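From: Padmavathi Kurup
To: home-machines list
Subject: Re: Re: clearing the table

On Friday, Dedlow wrote:
> 19 years on this list and I still
> wash my own plates. Are we close?

Oh, closer than you'd think, dear Dedlow, though I wouldn't give away your dish rack yet! Plate, mug, striped round things – that's the chore.

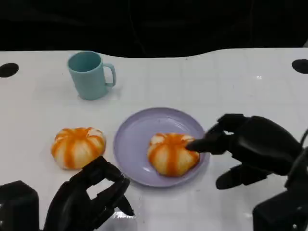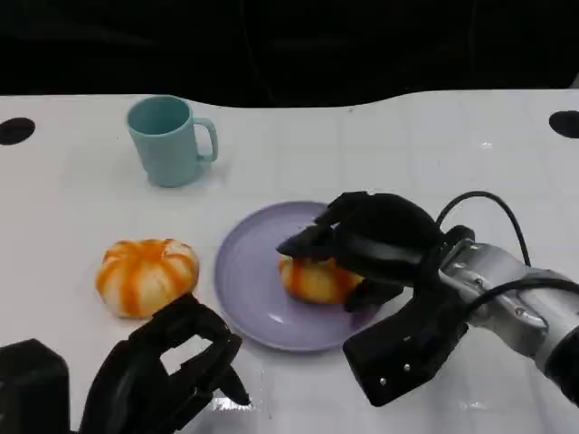 I'd happily pay 3,000 for a pair of hands that did my supper things in 30 minutes, but soft food and thin rims still worry me. Ask me again next November.

Warmly,
Padmavathi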